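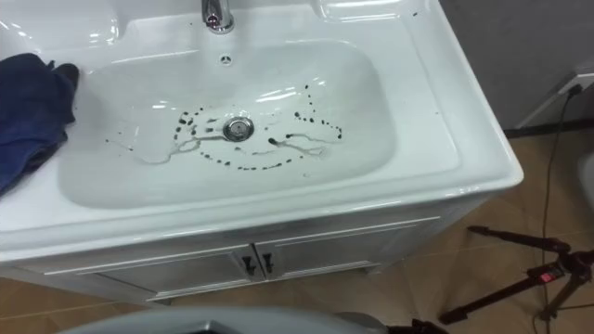 Saturday, bathroom rig, budget for next round

Gemma wants the shopping list by November, so I'm putting it down while it's fresh. I love this basin task! Cloth, curved ceramic, drips, shiny tap, all in one spot.

Gripper pads first. Joslow quoted $200 a set, Budmont a bit more but they ship from Culport. I'd get two sets and a spare cable for the wrist.

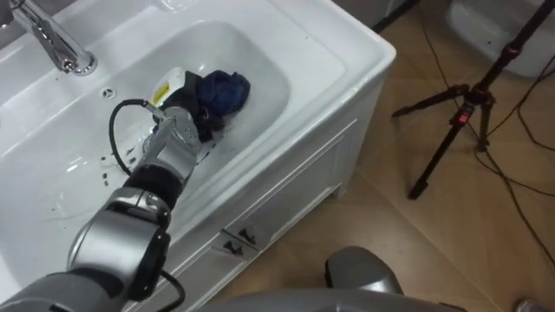
Softer pads would also let us try sponges and thin face washers, which I'm really keen on. Lacey reckons almost $900 covers pads, spares and a splash sleeve for the arm. Sleeve is a must, in my view.

Still to price:
- Wragg splash sleeve, grey or black, either colour is fine
- 10 navy cloths, all from the same batch

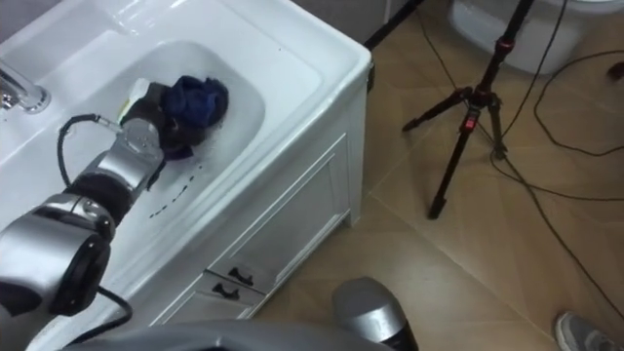
- second vanity, $600 tops, different bowl shape (Lacey to ring around)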